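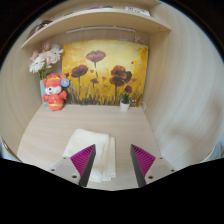

Setting Up and Dressing a Desk Nook

Resident Guide 16 - Furnished Study Rooms, Tetura House

Purpose of this guide

Every furnished study room at Tetura House includes a built-in desk nook, with a worktop, a panel on either side, a back wall and a shelf above. Residents are welcome to personalise the nook for the length of their stay. This guide sets out the recommended method for cleaning, arranging and maintaining the space, including the placement of pictures, cut flowers, potted plants and small keepsakes. It applies equally to new residents and to those returning after a term away.

Residents who only wish to know what may be fixed to the walls should go directly to the section headed Pictures.

What you will need

Two soft cloths
Mild dishwashing liquid and warm water
A tape measure
Non-slip adhesive dots, available free of charge from the front office
Removable cable clips
A saucer or coaster for each plant pot
A cork or felt mat for each vase

Abrasive creams, scouring pads and bleach must not be used on any part of the nook. They dull the woodgrain finish and the damage cannot be polished out.

Step 1: Clear and clean

Remove everything from the worktop and shelf. Start with the shelf so that dust falls onto a surface that has yet to be wiped. Wring the cloth out well before use and follow the direction of the grain. Dry each surface straight away with the second cloth, paying attention to the joint where the worktop meets the back wall, where water tends to sit.

Switch off the light at the wall before cleaning beneath the shelf. The light bar should be wiped with a dry cloth only. If its cover is loose or discoloured, leave it in place and lodge a maintenance request.

Step 2: Measure the usable space

The clear width between the side panels is 95 centimetres in all standard rooms. Rooms on the Bridberg side of the building are slightly narrower and should be measured individually. Note the height from the worktop to the underside of the shelf as well, as this governs the size of any picture or vase.

Decide at this stage how the nook will be used. A resident who writes by hand or works from large books will need most of the worktop kept free, and decorative items should then be confined to a strip along the back wall. A resident who does most of their work in the library may prefer to give over more of the surface to display. Either arrangement is acceptable.

Step 3: Pictures

Nails, screws, picture hooks and double-sided tape are not permitted on the back wall. Pictures are to be stood on the worktop and leaned against the wall. A painting or print displayed in this way is easily moved, and the colours benefit from the light under the shelf.

To place a leaning picture:

Stand it in the centre of the back wall, with its lower edge a few centimetres forward of the wall.
Fix one non-slip dot beneath each lower corner.
Lean the picture back gently until the top edge rests against the wall.
Press lightly on the worktop near the picture. If it slides, bring the lower edge closer to the wall and try again.

A single picture of moderate size usually suits the nook better than several small ones. Warm colours such as yellow, ochre and orange sit comfortably against the pale timber tones of the furniture, and floral subjects pair well with fresh flowers. Residents without a picture of their own may borrow one from the Figueiredo Collection, a set of donated works kept on the ground floor. Loans run for one term and are arranged through Nawal Hajji in the front office. Glazed pictures are not lent for use in desk nooks.

Step 4: Flowers

Place the vase to one side of the picture, near the back of the worktop, where it is unlikely to be caught by an elbow. Left-handed residents will generally find the right side more convenient, and right-handed residents the left.

A vase with a broad base is to be preferred. Coloured glass is suitable; pale blue and green both look well beside white or pink blooms. Set the vase on its mat and fill it at the sink, to no more than two-thirds of its height. Strip any leaves that would fall below the waterline, trim the stems on an angle and check that the tallest bloom clears the shelf and the light.

Change the water every second day. Daisies and similar flowers foul the water quickly in a heated room, and the smell will be noticeable by the third day if this is neglected. Spent flowers go in the green organics bin in the courtyard. Please do not tip vase water down the bathroom basin if it contains leaves or petals.

Step 5: Potted plants

Small plants in small pots are well suited to the lower corner of a picture, where they cover the join between picture and worktop and give some height variation. Compact varieties with spiky or upright foliage need little room and will tolerate a missed watering.

Take the pot to the sink to water it, allow it to drain fully and return it to its saucer. Plants should never be watered in position. Most of the worktop repairs carried out by the maintenance team follow from standing water under a pot, and the cost of replacing a panel, currently $261, is charged to the room.

Plants near the light bar may need turning once a week to keep their growth even. Sunday is a convenient day for this, as it can be combined with the weekly dusting described below.

Step 6: Toys, figures and keepsakes

Plush toys and figures may stand on the worktop or shelf. Larger soft toys are best placed on the worktop towards a back corner, in front of a vase or other tall item, so that the arrangement has some depth. If a toy stands close to flowers, check it occasionally for pollen, which can mark light-coloured fabric. Pollen should be lifted with sticky tape and never rubbed.

The shelf is intended for small, light objects. Keep these back from the front edge and leave gaps between them to make dusting easier. Cards and labels may be stood on the shelf, provided they do not hang down over the light.

Step 7: Cables

Cables should be run along the back wall and gathered in one corner. Coil any excess into a loose loop and hold it with a removable clip. A tightly wound cable may overheat and will wear at the bends. Keep cables and plugs on the opposite side of the nook from the vase wherever this is possible, and do not pass a cable beneath a plant saucer.

Power boards must carry a current test tag. Untagged boards will be removed at inspection and may be collected from the front office. Extension leads are not to be joined to one another.

Routine care

Once a week, lift each item in turn and wipe under it. Look for rings, damp patches or lifted edges in the worktop. A fresh water mark can often be removed by laying a dry folded cloth over it, placing a heavy book on top and leaving it overnight. If the mark is still visible in the morning, report it without further treatment.

Dust an unglazed painting with a clean, dry, soft brush - a make-up brush serves very well - working from the top edge to the bottom. Damp cloths and household sprays must be kept away from the painted surface.

Before the December break

Residents leaving for the summer must empty their vases, remove all cut flowers and either take their plants with them or leave them at the plant table in the Pisari Room, labelled with a name and room number. Plants left in bedrooms will not be watered. Borrowed pictures are to be returned to the front office before keys are handed in.

Residents staying on need take no action, although the maintenance team will require access to each nook for nearly an hour in order to check the shelf fixings and lights. Notice will be placed under the door beforehand. Please clear the shelf on the day named in the notice; items on the worktop may remain.

Enquiries

Questions about picture loans, adhesive dots and mats should be directed to Nawal Hajji at the front office. Requests for repairs, and for approval of any item heavier than 3 kilograms on the shelf, should be made in writing to Donal Fahy, Facilities. Requests are normally answered within two working days.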